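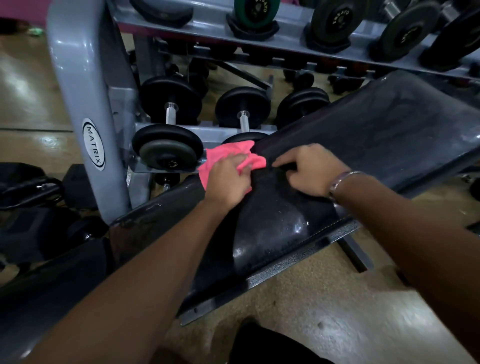 Cleaning of Padded Benches in the Free Weight Room
Project report, Facility Management, second semester
Author: Elvira Echeverri
Supervisor: Socorro Mamani

1. Introduction

In November I did my practical weeks at the Hokville gym. My task was to look at how the benches in the free weight room are cleaned, and to propose a short routine for the staff. I chose the benches and not the cardio machines, for the reason that the members touch them with the whole back, the arms and sometimes the face. The cost of new upholstery was also a topic. The manager told me that the last order for replacement pads was 3,750 dollars, and she wished to know if better cleaning can make the pads live longer.

2. Situation before the project

There was a cleaning plan on the wall of the staff room, but it said only "benches — daily". It did not say which cloth, which product or which parts. I asked the employees and received different answers. One person used paper towels, another one used the same cloth for the benches and for the mirrors. In the fault book I found 477 entries for the whole year, and many of them were about sticky or dusty pads.

3. Method

I worked with microfiber cloths and with a mild cleaner from the company Polness, diluted as it is written on the bottle. The cleaner was sprayed on the cloth, never directly on the pad, so that the liquid does not go into the stitching.

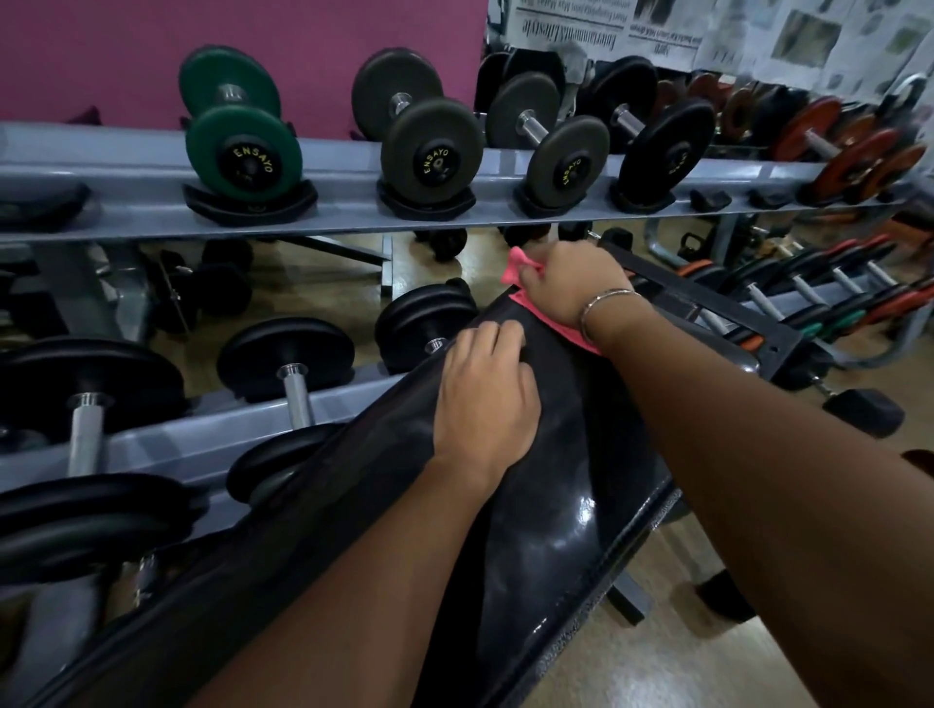 The wiping starts at the high end of the pad and goes down to the low end. One hand should stay on the bench, which gives more control when the pad is narrow. The edges are done after the top surface. I noticed that most people forget the edges, although this is the place where the members put their hands to stand up.

After the vinyl comes the steel frame. Here I used the dry side of the cloth. The holes for adjusting the bench collect lint, and for them a small brush is better.

4. Results

With this routine one bench needs about 3 minutes. The staff found this acceptable in the early morning, but too long in the evening, when the room is full. For the evening we agreed on a shorter version: only the top surface and the edges. 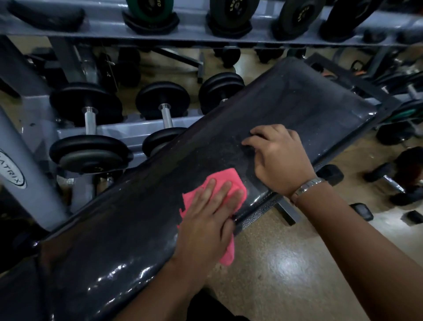

Black vinyl is a difficult material to judge. Under the ceiling lamps it shines, and a pad can look clean from the door while there is still dust on it. For this reason I propose to check the pad from the side, with the eyes low — this takes a few seconds. A second pass with a clean part of the cloth removed most of the streaks.

5. Open points

I could test only two cleaners, Polness and Rindard, and my time was too short to say something about the life of the vinyl. Mrs. Mamani recommended to repeat the check after one year. The dumbbells and the rack were not part of this work, but their handles should get their own line in the plan.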